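お灸はじめました(3月のおたより)

こんにちは。花粉で目がしょぼしょぼの店主です。先月のおたよりで「冷えのお話を書きますね」と予告したら、思ったよりたくさんお返事をいただいてしまって、うれしいやら緊張するやら。今月はお灸の話をさせてください!

実はわたし、鍼のほうは長年お世話になっているのに、お灸はずっと食わず嫌いだったんです。祖母の背中に残っていた丸い痕が、子ども心にこわくて(熱かったろうなあ、と今でも思います)。それが去年の秋、Hillellの漢方教室で台座つきのお灸を試させてもらったら、じんわり温かいだけで拍子抜け。帰り道には専門店に寄って、200個入りの箱を抱えていました。われながら単純です。
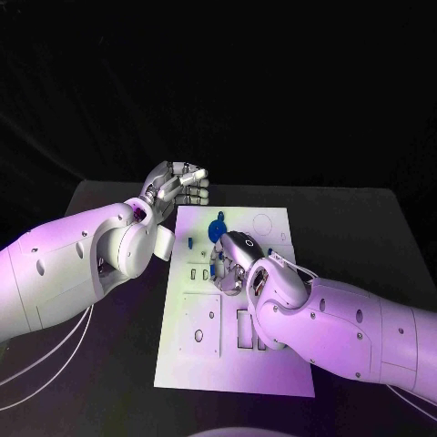

いまは寝る前に、足首の内側の三陰交と、ひざ下の足三里に据えています。左右で4か所、お茶を一杯飲むあいだに終わります。わたしの場合、布団に入ってからの足先の冷たさが前ほど気にならなくなりました。もちろん感じ方は人それぞれなので、熱いと思ったら我慢せずにすぐ外してくださいね。お風呂の直前と直後、お酒を飲んだ日はお休み。妊娠中の方、糖尿病などで通院中の方は、先にかかりつけの先生に相談をお願いします。

よもぎの煙が苦手という方には、煙の出ないタイプもあります。香りはだいぶおとなしいので、わたしは少し物足りないのですが、猫のいるおうちではこちらが好評でした。

というわけで来月、Plilton店の2階で「はじめてのお灸」の会をひらきます。参加費は3,000円、お茶とお試し用のお灸つき。午後2時からで、ひざまでまくれる服でお越しください。Kudville店のレジでも申し込めます。

あと、しょうが湯の素は今週また入荷します。お取り置きの方、お待たせしました!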